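Kitchen robot trial at Tronora paused after gripper fault

Folks who have been following the dishwashing trial at Tronora, the shared house up on the hill, will be sorry to hear that it came to a stop one afternoon in August, when one of the two arms closed on a drinking glass and simply would not let go. The glass broke, a few pieces went into the sink and onto the floor tiles, and we are very glad to say that no one was hurt - the cook had stepped out to the pantry just a moment before.

The arms are run by Steleck, a small firm that has been teaching them everyday kitchen jobs since spring, and it was Maj-Britt Eide, who looks after the trial for the company, who switched the power off and swept up with her own two hands. She told us later, over a very welcome cup of coffee, that the trouble began with a cable. Each gripper has one that has to bend every time the arm reaches out over a sink, and the plug on this one had worked itself a little bit out of its socket. The motor kept squeezing, but the signal that says how hard it is squeezing never made it back to the controller.
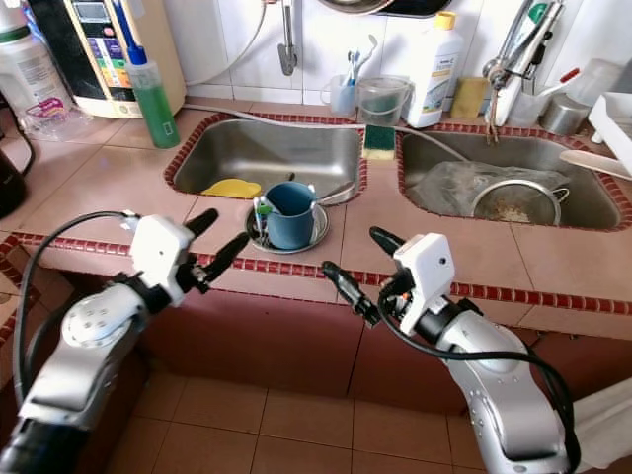 Why didn't the emergency stop open the gripper?

The stop button cuts power to the motors, and the fingers on this model stay where they are when the power goes, so that a heavy pot isn't dropped on somebody's foot. They have to be opened by hand with a small release key, and on the day of the fault that key was in a drawer in the next room.

Steleck has gone back through its notes and found that the same warning had popped up 8 times in the 73 sessions before the glass broke, and each time it cleared by itself and the work went on. From now on a single warning will end the session, which Eide says she wishes they had done from the start. The plugs are getting locking clips, the release key will hang on a cord within easy reach, and people will be asked to stay behind a line on the floor while the arms are moving.

Before glasses are allowed back, the arms must get through 100 pickups with plastic cups and no warnings at all. The house has kindly agreed to keep the trial going, and in the meantime the residents are doing their own dishes again, with a good deal of cheerful grumbling. Anyone with questions can find Eide at the house most mornings at 10.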